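Storage and Handling of Medicines, handout to session 6: the drawer

Read this before the practical. It replaces the sheet some of you will have had from last year's group, which repeated a good deal that I no longer believe.

The sales literature for any medicine cart will tell you that good storage comes with the furniture. Buy the smooth white lid, the coloured drawer fronts and the little latch, and order follows. I have never seen much sign of it. A cart is a box on wheels with boxes inside it, and a deep, wide drawer with no dividers will let its contents slide about however handsome the front is.

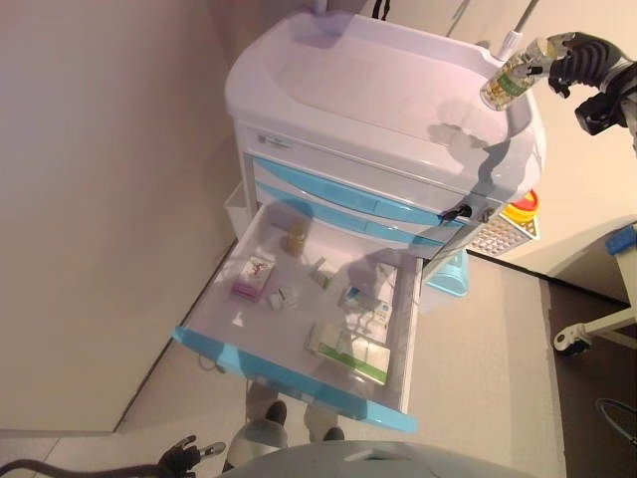

Plerden, January

1. What a drawer is for

A drawer in use should let a person find one item, check it and take it out without handling its neighbours. That is the whole test. Apply it to a drawer with small boxes lying at different angles, a bottle at the back and a folded printed sheet under the edge of one of the packets. You can find the biggest box at once. Can you read the strength on the smallest? Which box did the folded sheet come out of? If you can't answer from where you stand, the drawer has failed, even though it is far from full.

Students often say that a sparse drawer is a safe drawer. I don't see why it should be. Things in a sparse drawer have more room to travel, and a box that has turned face down is no easier to read for having space round it.

2. Colour

The Matent guide, which is on your reading list and which you should read with a pencil in your hand, recommends learning stock by the colour of the pack. Please don't. Green stripe, blue trim, pink end: these are decisions made by a packaging department, and they can change between one order and the next. Two makers may choose the same green. Colour gets your hand to the right corner of the drawer, and after that you read the name, the strength and the expiry date, in that order.

3. Things that are not medicines

Cables are the usual offenders, with tape close behind. A drawer takes in whatever is put down near it, and loose leads are worse than most because they loop round the stock and pull it about when lifted. Give them a drawer of their own or a hook.

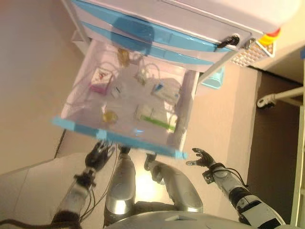
Fig. 2. Mixed contents, with thin cables across the drawer floor.

For the practical you will be asked to say what you would take out first, and why. "Everything" is a fair answer if you can say where it would all go.

4. Dividers, trays and other cures

Zeng's paper claims that fitted dividers cut searching time. It may be so. The study watched 42 staff over 800 drawer openings, and the staff knew they were being timed, so I would want to see it done again somewhere less eager. My own view is that dividers help with small boxes and do very little for vials, which need something to stand in. A small vial lying on its side in a large compartment is still a small vial lying on its side.
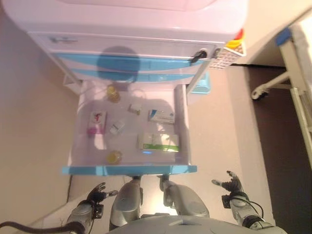 The other difficulty with dividers is that they fix a decision. Somebody sets the compartments to suit the stock of the day, the stock changes, and six months later a large box is standing on end across two spaces with the label to the wall. If you fit them, put a date in the diary to move them.

5. The top of the cart

Treat the lid as a place to work and clear it when you finish. Liquids are prepared there, held upright and closed before the drawer is shut. The sharps container belongs at the side, within reach, and never in a drawer. A basket on the side is useful for light things, though I notice that baskets fill up even faster than drawers do. 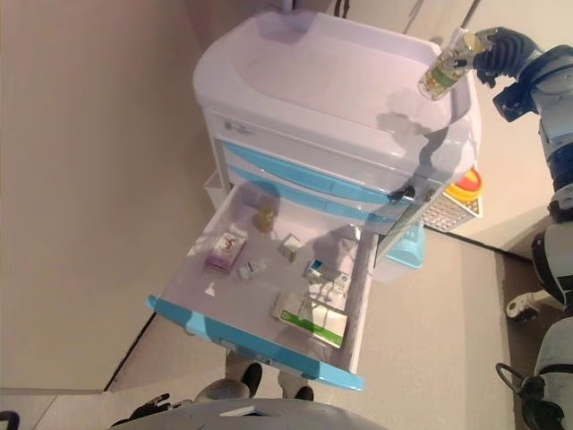 Plutomwood wrote back on the draft of these notes that I was being unfair to the furniture, and that a ward with 1,087 items on its list can't be run by people reading every label from scratch. Fixed places matter, the letter went on, and a colour at the edge of the eye is part of how anyone finds a fixed place. I accept the point about fixed places. On colour I would still like to see the evidence.

For next time: draw a plan of one drawer you use, at work or at home, and mark where each thing ought to live. Bring it on a single sheet.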